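Rundent Home Tasks Kit for Student Robotics Programs

Item 248
Supplied by Mendes Educational Equipment, Nokinbridge

The Rundent Home Tasks Kit provides clubs, secondary schools and first-year college courses with the materials for a full term of household manipulation projects. It is intended for programs that already have the use of a two-armed robot with multi-fingered hands. The robot is not part of the kit.

Each kit contains project sheets, an instructor's guide, a set of soft goods, floor marking tape and printed score cards for the Wallen Student Challenge, which is held each February. Teams entered in the Challenge work from the same task list as teams using the kit in class.

Unit A: Cushions and Seating

Students plan and program a two-handed lift, carry and placement of a soft cushion on a sofa. A cushion changes shape as it is held, and the project sheets ask each team to choose its grip points before any motion is written.

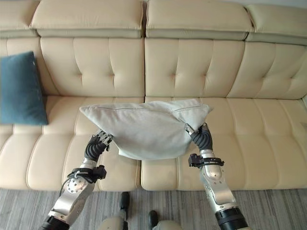 Unit A, two-handed cushion placement.

Scoring for Unit A considers the final position of the cushion, the condition of the seat afterward and the time taken. Teams may use any sofa or padded bench available to them. Leather and fabric seats are scored on the same card.

Unit B: Towels and Flat Cloth

Unit B moves from the seat to the floor. A white towel is laid flat, and the team must approach it, take hold of one edge and complete a single fold. Many teams find this unit harder than the first, and the instructor's guide allows two additional sessions for it. 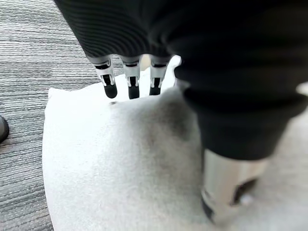
Valter Salgado

The towel unit was written for the Saturday club at Nokinbridge, where students had asked for a task that could be repeated many times in one afternoon. Resetting it requires only that the cloth be spread out again. I recommend that teams keep a written log of every attempt, including the height of the fingertips at the start of the grasp. In our first term the club logged 1,437 attempts, and the students used those pages to settle most of their disagreements about finger spacing.

Instructors should expect the first sessions to be slow. Small changes in the approach angle matter a great deal with cloth, and a team that hurries past this stage will usually have to return to it. 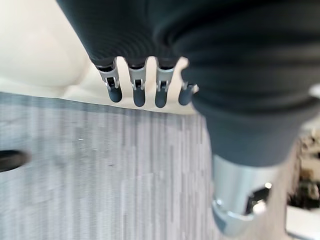 It is also worth assigning one student to the log and leaving that student in the role for the whole session. When the job is passed around, the entries become hard to compare — different students measure from different points on the hand.

Unit C: Clearing a Room

The final unit combines the earlier skills. Teams draw up a list of household items, agree on a place for each and program the robot to put them away in order. Score cards are provided for individual and team assessment. The unit closes with a short presentation to the class or club.

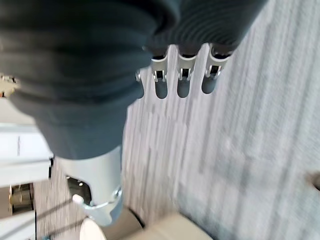
Ordering and Delivery

Kit with printed guide: $110.00
Recommended team size: 3 students
Replacement soft goods and score cards are sold separately.

Schools may order by purchase order or through the Mendes catalog desk. Please quote the item number and the name of the supervising instructor. Unopened kits may be returned for a full refund.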